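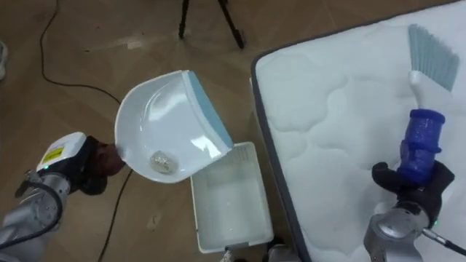 4. Netzteilplatine an den Kopfhörerverstärker Thampi anschließen

Dieser Abschnitt gilt für Geräte ab Platinenrevision 2. Bei älteren Platinen sitzt der Steckverbinder J3 um 180 Grad gedreht, siehe Anhang B.

VORSICHT: Vor dem Öffnen des Gehäuses Netzstecker ziehen und zehn Minuten warten. Die Siebelkos im Netzteil führen bis zu 400 V.

4.1 Deckel lösen und die Spannung an C1 und C2 messen. Erst bei einem Wert unter 5 V weiterarbeiten.

4.2 Das alte Flachkabel an J3 gerade nach oben abziehen. Nicht an den Adern ziehen.

4.3 Die Wumov-Platine auf die vier Abstandsbolzen setzen und die Schrauben zunächst nur handfest anziehen.

4.4 Das neue Kabel einstecken. Die rote Ader liegt auf Pin 1 – die Markierung ist auf der Platine aufgedruckt.

4.5 Masseleitung an den Sternpunkt neben dem Eingangsübertrager schrauben. Keine zweite Verbindung zum Gehäuse herstellen, sonst entsteht eine Brummschleife.

4.6 Schrauben über Kreuz festziehen.

4.7 Gerät ohne Kopfhörer und ohne Quelle einschalten. Die grüne LED muss nach wenigen Sekunden leuchten. Bleibt sie dunkel, sofort ausschalten und die Sicherung F1 prüfen.

4.8 Ruhestrom an TP4 messen und mit dem Trimmer auf 465 mV einstellen. Nach einer halben Stunde nachregeln.

Hinweis: Der Trimmer hat keinen Endanschlag. Wenn sich der Wert beim Drehen nicht ändert, sitzt meist der Jumper JP1 falsch.

Hinweis: Mit Quellen der Serie Drellus kann beim Einschalten ein leises Knacken auftreten. Das ist kein Fehler.

Kommentare

Anil Iyer: Bei mir stand in 4.8 nach dem Aufwärmen 20 mV mehr an. Also wirklich warten.

Usha Poojary: Passt das Kabel auch für Revision 1, wenn ich den Stecker umcrimpe?

Harish Bhat: @Usha ja, aber Pin 1 und 2 vorher durchpiepsen. Ich habe mir so F1 geschossen.

Diese Website verwendet Cookies. Einstellungen | Akzeptieren

© Trendlow Audiotechnik – Kontakt – Nach oben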